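The Slow Train to Rullside

I bought the ticket to Rullside because it was the cheapest thing on the board, and because the woman at the counter in Urnell said the word so nicely. Rull-side. Like something you'd do on purpose. It cost 133 in the local money, which I had in coins, and she made me stack them.

I was supposed to be going to the coast. I had a room booked there and everything (paid up front, no refund, my own dumb fault). But it was March, it was raining sideways, and the coast train had left at 6:10 without me while I was looking for a bathroom that took cards.

So, Rullside. Four hours, the timetable said. We stopped at every shed and every mailbox. A man got on with a crate of onions, rode one stop, and got off again without the onions. I spent a good hour wondering if they were mine now! 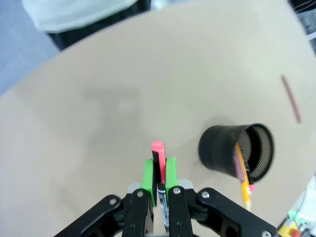 The conductor came by somewhere past the second river and frowned at my ticket. He turned it over, frowned at the back, and said a whole paragraph to me. I know maybe thirty words of the language and he used two of them, "Negi" and "tomorrow." Then he patted my shoulder and walked off, and I sat there with my heart going like crazy.

I got out the phrase book. Negi wasn't in it. I tried the map, and there it was, a dot so small I'd taken it for a crumb. The track split there. One line went on to Rullside, and the other went up into the hills and stopped at a place called Vedeo, elevation 889, with a tiny picture of a bed next to it.

"Tomorrow" I worked out for myself when the train pulled into Negi and all the lights went off.

There were six of us on the platform. The others had clearly done this before, and they had blankets. A grandmother in rubber boots looked at my sneakers, looked at my backpack, and made the noise my mother makes when I call from an airport. Then she pointed at a bus I would have sworn was abandoned. 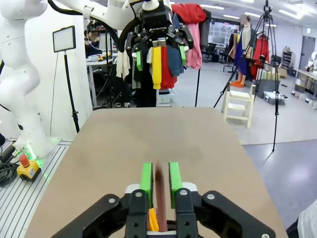 4 min read

The bus went to Vedeo. I'd like to say I decided that, but really I just followed the boots. It climbed for so long that my ears popped twice, and the driver sang the entire way, the same song I think, with a part near the end where everybody was expected to clap. By the third round I was clapping in the right place.

The bed from the map was real. It was in room 221 of a hotel that had maybe nine rooms, so I can't tell you what the numbering was about. The grandmother got her key first and then stood there until I got mine. There was soup. There was a heater that ticked. I wrote to the hotel on the coast to say I wasn't coming, and then I deleted it, and then I wrote it again and sent it.

In the morning the rain had quit and I could see all the way down the valley, the two rivers and the little split in the track. The bus back to Negi left at 900 sharp, written just like that on the door, no dots. The Rullside train would be waiting.

I went down to the lobby at ten till. The grandmother was already there in her boots, holding a paper bag out to me, and it was full of onions.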